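Maison d'hôtes Ratley : rapport d'avancement à l'attention de Hostex
Rédigé par Aileen Umali, samedi 23 mai
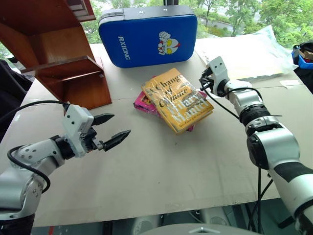 Deux bras robotisés au-dessus d'un plateau de table gris clair, de part et d'autre des livres.

1. Rappel de l'objet

La subvention accordée par Hostex porte sur la remise en état des chambres du deuxième étage, le remplacement du logiciel de réservation et l'allongement des horaires de réception. Le présent rapport couvre la période écoulée depuis décembre. Il fait suite à la note transmise par Veronika Jakab au moment de la signature et en reprend le plan.

2. Chambres

L'étage compte 10 chambres. Les travaux de plomberie sont terminés dans toutes. Les peintures sont faites côté rue ; côté cour, il reste les plafonds et les encadrements de fenêtres. Les anciennes moquettes ont été déposées et évacuées. Le parquet retrouvé dessous était en meilleur état que prévu, sauf dans les deux chambres d'angle, où des lames ont dû être remplacées près des radiateurs.

Deux chambres n'avaient pas de salle d'eau privative et partageaient celle du palier. Nous avions envisagé de les équiper séparément. Le devis de Kuo montre que l'évacuation devrait traverser le plafond de la salle du petit déjeuner, ce qui obligerait à fermer celle-ci pendant les travaux. Nous proposons donc de garder la salle d'eau commune, de la refaire entièrement et de vendre ces chambres à un tarif plus bas. Bienvenido Yap a donné un avis favorable. L'accord écrit de Hostex nous est nécessaire avant de commander la faïence.

Le mobilier est livré, à l'exception des têtes de lit. Le fournisseur a changé de transporteur et n'a pas confirmé de nouvelle date. Les bureaux et les petits réfrigérateurs sont stockés au rez-de-chaussée, dans l'ancienne bagagerie. Les clients laissent pour l'instant leurs valises derrière le comptoir.

3. Réservations

Le logiciel Jokero est en service à la réception. La reprise des fiches clients a pris plus de temps que prévu : plus de 2000 fiches étaient à transférer et beaucoup faisaient double emploi, avec des orthographes différentes pour un même nom. Barbara Cieślak les a reprises une à une pendant la saison creuse.

La synchronisation avec les sites de réservation fonctionne pour les chambres doubles. Pour les chambres familiales, le lit d'appoint n'est pas transmis et la réception doit encore l'ajouter à la main. L'anomalie est signalée à l'éditeur. En attendant, une vérification des arrivées du lendemain est faite chaque soir.

Le paiement en ligne de l'acompte, fixé à 30 % du séjour, est ouvert. Les annulations tardives sont traitées selon les conditions affichées, sans changement par rapport à l'ancien système.

4. Réception et personnel

La réception est maintenant ouverte la nuit du jeudi au dimanche. Ultan Phelan assure ce service depuis son embauche. Le second poste de nuit n'est pas pourvu : deux candidats ont été reçus, l'un a refusé les horaires, l'autre n'est pas disponible avant la fin de l'été. Les autres nuits, les clients entrent avec un code envoyé par message le jour de l'arrivée.

5. Budget

Les dépenses de plomberie et de peinture restent dans l'enveloppe. Le remplacement des lames de parquet n'était pas prévu et a été pris sur la ligne des imprévus. Le salaire du second poste de nuit n'a pas été consommé ; nous demandons à pouvoir le reporter sur la période suivante. Les factures sont jointes en annexe, classées par lot.

6. Suite des travaux

Fin des peintures côté cour, puis pose des têtes de lit dès réception.
Réfection de la salle d'eau du palier, sous réserve de l'accord de Hostex.
Correction de la synchronisation pour les chambres familiales.
Nouvelle annonce pour le poste de nuit.

Les chambres côté rue pourront être remises en vente après le passage du contrôleur électrique, dont nous attendons le rendez-vous.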